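Metal two-section bin for kids' building blocks — how do I make it usable?

Posted in Storage & Tidying

Yao-tsung Lu
Joined in January, 7 posts

I bought a big grey metal bin at a clearance sale on Friday and want to use it for my son's blocks. It has a narrow section at the back and a wide one at the front, with a sloped metal divider between them. There are a couple of round holes in the floor of the front part.

The divider is pretty scratched and the finish has flaked in the middle. There are little specks in the back section as well. I don't know if they're bits of coating or just dirt from wherever it was before.

What I'd like to know:

Is it worth cleaning up, or should I buy a plastic tub and be done with it?

Should I plug the holes?

It sits on our wooden table during the day and I don't want the table marked. Is there something cheap I can put under it?

He's four, if that matters. The tag on the bottom says Clernitz 265 but I can't find anything about it online.

grornska_shed
544 posts

Just get a plastic tub. Metal ones are noisy and they dent.

Marigold in Eide
Regular member

I'd keep it, but the flaking needs sorting out before a four-year-old has his hands in there. If you don't know what the old coating is, don't dry sand it. Get a lead test kit from the hardware store first and try it on the flaky part. If it comes up positive, keep the bin for the garage and get him something else.

If the test is clear, vacuum out the specks with the brush attachment, wipe everything down with warm water and dish soap, and dry it straight away so it doesn't rust. Then rub the loose patches with fine wet-and-dry paper, used wet, until nothing lifts when you run a rag over it. Wear a mask and gloves and do it outside. You can leave the scratches alone. Run your finger along the top edge of the divider too, carefully, and file down anything sharp.

I've got a two-section one from Cirnby, a bit smaller than what you're describing, and it has been through both my kids. I put the long pieces and the short pieces together in the wide side and saved the narrow side for small stuff like wheels and pegs. I did try sorting by colour at first — gave up after a week. They tip everything in at the end of the day anyway. 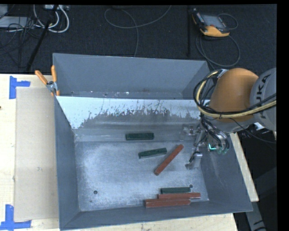

Don't fill the wide side past halfway. If he can see the floor between the blocks he can pick one out without emptying the whole lot onto the rug, and the packing up goes faster as well. We keep the extras in a cloth bag in the cupboard and swap some over when the kids get bored.

I'd leave the holes open unless something he owns is small enough to drop through. If it is, rubber grommets from the plumbing aisle will do the job. Measure the holes before you go.

For the table, a piece of felt cut a little bigger than the base is the cheapest thing. Stick-on felt dots are fine too, but they come off if the bin gets dragged. A rubber shelf liner grips better, though some of them leave a mark on varnished wood if you leave them down for months, so lift it now and then and check.

pbrandt
New member

Agree with the felt. You can also lay a bit of felt on the floor of the wide side. It takes the noise down a lot when the blocks get dumped in, and you can pull it out and wash it. Don't glue it. I glued mine and spent a whole afternoon scraping it off.

Yao-tsung Lu

Thanks, everyone. Test kit first, then I'll decide. I measured the holes and his smallest block is far too big to go through, so I'll leave those. I'll get enough felt to do the inside and the bottom.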